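Workshop helper wanted for our table and container room, Tramville 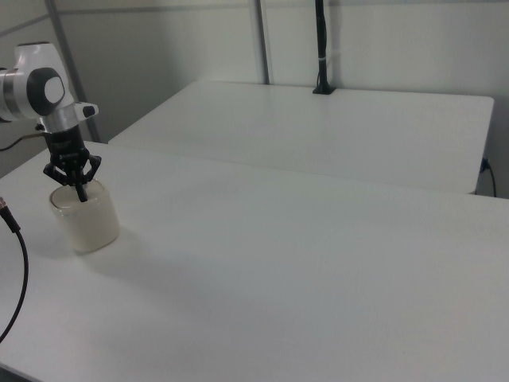 We're looking for a part-time helper to join us from December, and we'd love to hear from people who like a tidy bench and a job done properly! You'd be looking after the worktables and the tubs and pots we keep for them: setting things out in the morning, wiping down, putting everything back on the right shelf and keeping the cables out of everyone's way.

The room is bright and plain, and most of us have grown very fond of it. You'd be working with Satish Arumugam, who set up our labelling system (400 tubs so far, each with its own number) and is very happy to teach it to someone new.

Hours: 5 mornings a week, 8.30 to 12.30, term time and holidays
Where: Govico, Unit 767, Latard Road, Tramville
Lifting: light boxes only

You don't need any experience. If you've kept a stockroom, a school kitchen or your own shed in order, tell us about it – we really do enjoy reading that sort of thing. Good eyesight for small labels helps (with glasses is fine), and so does a bit of patience.

To apply, write a page or less to Italo Longo at the address given and say when you could come in for a look round. Tea provided, and there's parking behind the building.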